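Stotico Blog / Days Out / Robotics

An Afternoon With the Eroncombe Student Robotics Club

I've been meaning to get over to Eroncombe for ages, and in August I finally made it to the robotics club's open day. Parking is awful (use the lot behind the library, it's free after noon), but once you're through the side entrance there are signs everywhere and somebody hands you a sticker and a cup of lemonade before you've even said hello!

The club has 34 members this year, mostly high school students with a few from the community college, and they're split into teams that each take on one household chore. One team does folding. One does dishes, which I could have watched all day. The one I'd come for is called Harkine, and their chore is packing and unpacking groceries and snacks. It sounds like the easy one. I thought so too, right up until I had a go.

They work with hand-held grippers, so you hold the thing yourself, squeeze, and the fingers close. The idea is that people do the task over and over by hand and the recordings are used later to teach an arm. I got a pair for a turn at the practice table and I was terrible. My first bag of chips went straight on the floor, and the second one I crushed so badly that a very polite sophomore asked if I'd like to try a sponge instead.

What surprised me was how much they talk about wrappers. Rice crackers are fine, they told me, stiff and square and easy to get hold of. Anything puffy is a pain, and shiny bags are worse. They have a whole wall chart for this, with little frowny faces on it. The snack box sessions are done on a bed, quilt and all, so the floor under everything is soft and lumpy.

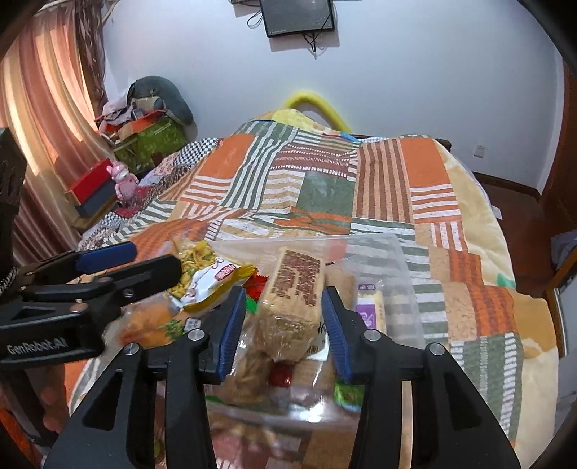

Rice crackers in the middle, blue finger pads either side.

I asked why they don't use a nice flat desk and got a whole speech! Real homes are messy, the team lead said, and a program that has only ever met a bare table gets confused by a patterned blanket. So they move around between bedrooms and kitchens and keep the clutter in. Each session is 7 minutes, then you swap, and their target for the year is 2000 clean recordings. There's a running total on a whiteboard by the door, and people cheer when it goes up.

After that came the Bhattacharjee Cup, the club's own little contest (named for the shop that used to give them its spare parts). Teams of 2 race to sort a box of snacks, and squashed ones cost you points. It was so much louder than I expected. One pair had a whole system of calling out flavors to each other, and they still lost to two younger kids who hardly spoke.

Work on the sorting task has moved on to using grippers together, one person on each item, and keeping the packages upright so the labels stay readable.
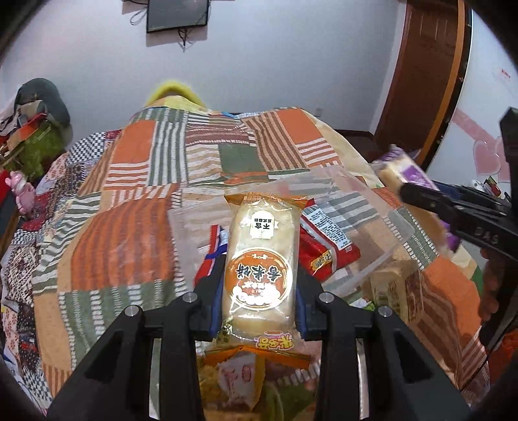
Can visitors try the grippers at the open day?
Anyone can have a turn at the practice table, and you just put your name on the sign-up sheet when you come in.

I stayed until they started stacking chairs, bought a very dry brownie from the bake sale, and came home with a club newsletter I still haven't read. If you go, wear sleeves you can push up and get there before three, as the line for the practice table gets long. The dishes team is right at the back past the water fountain, and they run their last demo at four.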